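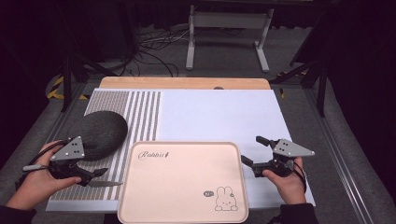

**Clalach Community Hall — Kitchen and Premises Group**

Kitchen and servery walk-round, Sunday, September 10, 2023
Checked by: Leszek Nowakowski and Hae-won Yoo
Copy to: Zuzanna Krajewska (bookings)

Marks used: OK = no action. C = see comment. F = fail, do not use until put right.

## 1. Floors and ways out

- [x] Back door opens fully from inside — OK
- [x] Corridor clear to the car park door — OK
- [ ] Floor by the sink — C
- [x] Exit signs lit — OK

Comment: The vinyl has lifted along the join in front of the sink. It was taped in August and the tape has come away at one end. Ignacio has a price for re-laying the strip. Until then, tape it again before each booking and put the yellow sign out.

## 2. Fire

- [x] Fire blanket on its hook, tabs hanging down — OK
- [x] Extinguisher pin and seal in place — OK
- [ ] Extinguisher service label — C
- [x] Heat detector not covered — OK

Comment: The label is hard to read where steam has got at it. The service book gives the last visit, so the extinguisher stays in use. Ask the engineer for a new label when he comes.

## 3. Gas and electric

- [x] Cooker shut-off labelled and easy to reach — OK
- [x] Extractor fan runs on both speeds — OK
- [ ] Urn lead — F
- [ ] Double socket left of the hatch — C

Comment: The outer sleeve of the urn lead has split near the plug and the inner colours are showing. Plug cut off and urn moved to the locked cupboard. Use the Munasinghe urn from the upstairs room until there is a new lead. The socket plate is loose on one side but not cracked. Kamol Ruangrit to tighten it with the power off at the board.

## 4. Fridge and freezer

- [x] Fridge reading within limits — OK
- [x] Raw meat shelf at the bottom, labelled — OK
- [ ] Freezer door seal — C
- [ ] Open food dated — C

Comment: Seal is dirty along the bottom edge and wants a proper clean before we decide whether to replace it. Two tubs with no date were thrown away. The pen had gone from the string again.

## 5. Utensils and small equipment

- [x] Knives back in the block — OK
- [x] Chopping boards not deeply scored — OK
- [ ] Serving utensils — C
- [x] Tin opener clean behind the wheel — OK
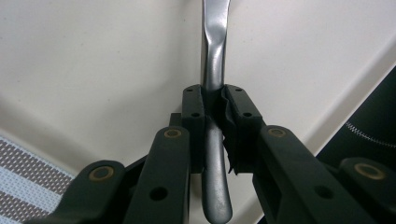 Serving utensils were looked at one by one for cracks, loose rivets and food left in the joins. Small dull scuffs and spots on a smooth metal handle like this one count as wear and the item passes. Rust, a sharp edge or a handle that moves does not pass. A plastic ladle with a melted lip went in the bin, and a slotted spoon from the Culano set was put back in the wash with dried rice in the slots. Hirers should wash up before they pack away — Zuzanna will add a line to the booking form.

## 6. First aid

- [x] Blue plasters — OK
- [ ] Burn dressings — C
- [x] Accident book present — OK

Comment: One dressing left in the box, and it is near its date. Order a box of 50 plasters at the same time to save on postage.

## To do

1. New lead for the urn — Kamol
2. Re-lay vinyl strip — Ignacio Kincaid
3. Clean freezer seal, then check again — Hae-won
4. Burn dressings and plasters — Leszek
5. Pen for the fridge, on a shorter string — Leszek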